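Unit 4: Planning and Budgeting for a Manipulation Cell
Instructor: Sylvie Campbell

Reading before class: the Hawthorne lab purchase file, sections 1 and 2.

Last unit ended with the task list. This unit turns the list into a purchase plan. Start with the objects the arm has to handle, then the gripper, then the arm, and leave the table and mounts until the reach is settled. Groups that pick the arm first usually end up paying for a second gripper.

Write down the hardest object on your list. A bowl or a plate has a rim, and most parallel grippers can manage one. An irregular object, such as a twisted helix model, gives the fingers very little to close on, and the rest of it hangs below the grip. Allow for that hanging length when you work out lift height.

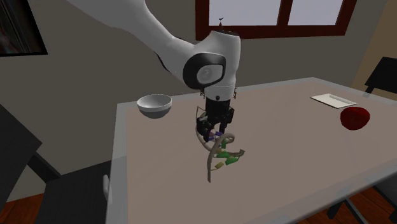

Simulation time belongs in the budget as its own line. In the Hawthorne file, the Plornska license was charged at 30 dollars per seat per month, and the group had forgotten it in the first draft. Test your object list in simulation before asking for quotes – a gripper that can't hold the model on screen should not go on the order form. A grasp that works on screen still needs a bench test.

Lines to include in the draft budget:

Arm and controller (quote from Claltier or Zakex)
Gripper, plus one spare set of fingers at 126 dollars
Table, mounting plate and cable guides, 850 dollars
Simulation seats
Shipping and installation
Training for two operators
Service contract, years two and three

Ask each vendor for lead time in writing. Claltier quoted 27 working days for the arm but left the gripper out of that figure. Zakex gave one date for the full order. When you compare the two, use the date on which the last part arrives.

Payload should be checked with the gripper attached. The number on the data sheet is normally for the bare flange, so subtract the gripper and any adapter first. Reach is measured to the flange as well.

For the August session, bring a one-page draft with your object list, two quotes and a delivery schedule. Mark any price you estimated with an E. Shared purchases between groups are allowed – put both group names on the form.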